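Search this site Enter search term Go

Court asked to throw out late-night ban on leafleting in Vadmont

The regional court has agreed to hear a challenge to a rule that stops people in Vadmont handing out leaflets or collecting signatures in public squares after 6 pm.

The case was brought by Mirela Coutinho, a retired bus driver from the Semple district, who was fined 60 crowns in March while collecting names for a petition on night bus services. She did not pay and received a second notice for 144 crowns, which included costs.

Her lawyers told the court that the rule goes further than the law allows. They said the town could deal with litter and blocked pavements using powers it already has, and that a ban covering every square in town was an unfair limit on free speech. They also said many working people can only take part in campaigns in the evening.

The town council said the rule was brought in after complaints from people living near the main square. It told judges that leafleting is still allowed during the day at 13 sites, and that permits for evening events can be requested in writing. Under questions from the bench, the council's lawyer said applications could take up to a month to be decided.

The judges gave the council four weeks to file a full reply. They refused to suspend the rule in the meantime, but ordered that no action be taken to recover the money from Ms Coutinho until the case is decided.

A petition against the rule has been signed by 965 people and was handed to the court with the claim. The neighbouring towns of Clesmont and Vovville have similar rules, though with later starting times, and both have asked to be told of the outcome. Neither is a party to the case.

The hearing will be held in open court.

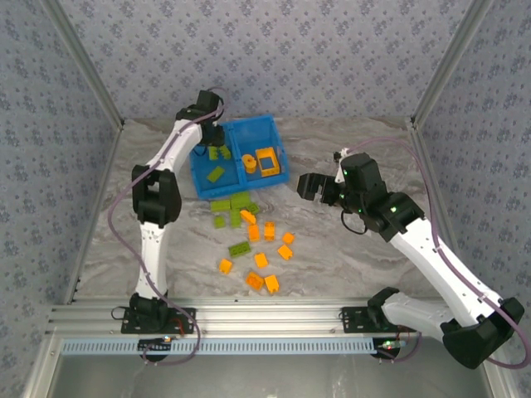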